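Threads > Food > Kirstin Menzies
2 min read
Print | E-mail

Right, a little thread about the pretend greengrocer's at Hepburn, as I can't stop thinking about it! 1/5

The veg is all artificial and so good. Crinkly napa cabbages, bumpy cucumbers, glossy chillies – I wanted to make soup. 2/5 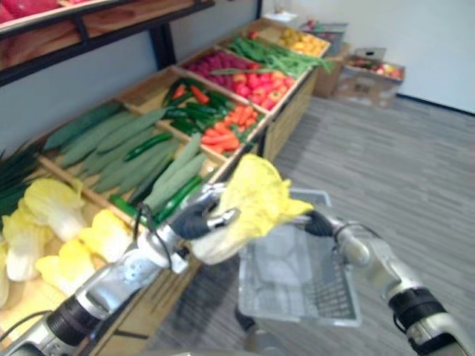

Napa cabbage first, grey basket at the ready.

I love the long wooden stand with its shallow compartments. Green onions next to the cabbages, red chillies in with the green ones. Just like my old market! 3/5

Keir Niven asked which veg I'd take home. Cabbage, no contest. Those ruffled yellow edges! 4/5

Lachlan Guthrie says there may be fruit by September – please let there be pears. 5/5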